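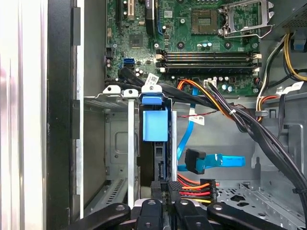 Teleop demos for PC teardown: is anyone getting a usable policy out of this?

Posted in: Manipulation / Learning from demonstration
3 August 2021

felt_washer
We started teaching the arm to pull hard drives out of old desktops in March. Everything is remote control, with the wrist view as the main camera. We have 339 demos so far. The Cendero people say on their project page that 3000 is where it "starts to generalize," and I'd like to hear from someone who isn't Cendero before I spend my fall on that.

My doubts, in no order. The drive sits in a cage with a blue latch over it, and the fingers have to get in next to the power plug. In the wrist view the fingers hide the lower end of the drive right when you want to see it. I steer by memory at that point. The policy doesn't have my memory.

dunmore_k
What are you using for the leader side? If it's a gamepad I'd throw the demos out and start over. We did 70 with a gamepad and 70 with a Felar leader arm, same operator, and the gamepad ones were full of little stop-and-go moves. The policy learned the stops beautifully.

felt_washer
Leader arm, a Priltham. No force feedback. So when the fingertips touch the cage I find out by looking, and by then I've been pushing for a second.

ohm_sweet_ohm
No force feedback plus a hidden contact point is your whole problem. More demos won't fix that. You'd be recording 3000 copies of a person guessing.

tallgrass
Going to disagree with ohm. People guess in consistent ways. Our Naidu setup had no force sensing either and it learned to seat a connector fine from 2243 demos. Add a fixed camera off to the side so there's some view of the contact and keep going.

ohm_sweet_ohm
Fine on how many different fixtures? Last time you posted about that rig it was one board, clamped down, same spot every run.

tallgrass
Two boards. And yes, clamped. I never claimed otherwise.

ohm_sweet_ohm
So 2243 demos for two boards. Now look at the first post. Flat black cables and a thick black bundle going right across the middle of the case, orange and yellow power wires next to it, a blue SATA cable hanging in the open. Every case that comes in will have that stuff lying differently. That's the part I don't believe anybody has solved with demos alone, whatever their project page says.

dunmore_k
Has anyone here tried hand guiding for this? Just grab the arm and push it through the motion. You feel the contact yourself and the path comes out smooth.

felt_washer
Tried it for a week. My hand ends up in the wrist view for half of every run, and the arm is stiff enough that I was fighting it inside the case. The feel was better, I'll give it that. I kept none of the data.

quillback
Lurker, I run demos for a living, different task. Two things from the operator's side.

Split it up. Drive latch, power plug, drive pull, three separate tasks with three separate start poses. Long demos get sloppy near the end, and you can't tell which piece the policy is bad at.

Also stop tossing the runs where you bump the cage and back off. Those are the only ones that show it what backing off looks like.

ohm_sweet_ohm
Agree on splitting. On the bumps, only if you label them. Mix them in blind and you're teaching it to bump.

quillback
We don't label and it's been okay.

ohm_sweet_ohm
"Okay" measured how?

quillback
Success rate on held-out units. I can't post the numbers.

ohm_sweet_ohm
Right.

felt_washer
Plan for now: side camera goes on, I redo the latch by itself on cases it has never seen, and I keep the bumps in a separate folder so I can train with and without. If the latch alone doesn't work on a new case I'm not recording the other two. Will post the numbers either way, including if they're embarrassing.

tallgrass
Please do. Check the side camera for glare off the panel before you record anything. We lost two days to that.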